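December
By Wakana Hayashi, for Trirnavton
Search this site Go

Garment Folding Software -- Progress Report

Perception is behind where our proposal said it would be. The grasp planner reached 245 of the 600 planned trials, and I would not read much into the success rate yet.

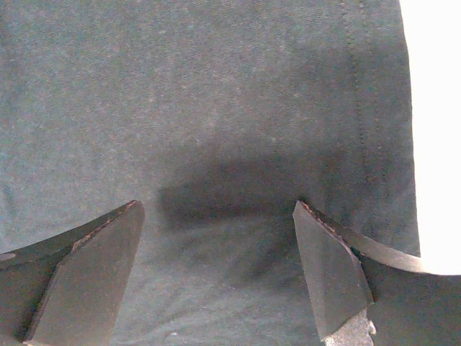
Our edge finder still leans on contrast, and dark cloth gives it very little. On charcoal knit the wrist view offers a seam stitched in the same color as everything else, plus a soft shadow where the material dips, and the planner keeps ranking that kind of shadow as a graspable fold. Riku Chiba's depth filter removed some false picks. It also removed good ones.

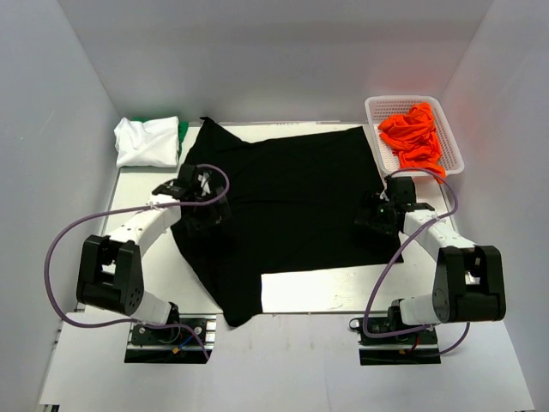
Both arms at the black garment, Minami cell.

Two-arm planning now runs without manual restarts, but replanning takes almost 7 seconds. Vitalii Fedoruk thinks caching will fix it -- I'd like to see that before we promise it. We ask to move the Gesby release back 2 months.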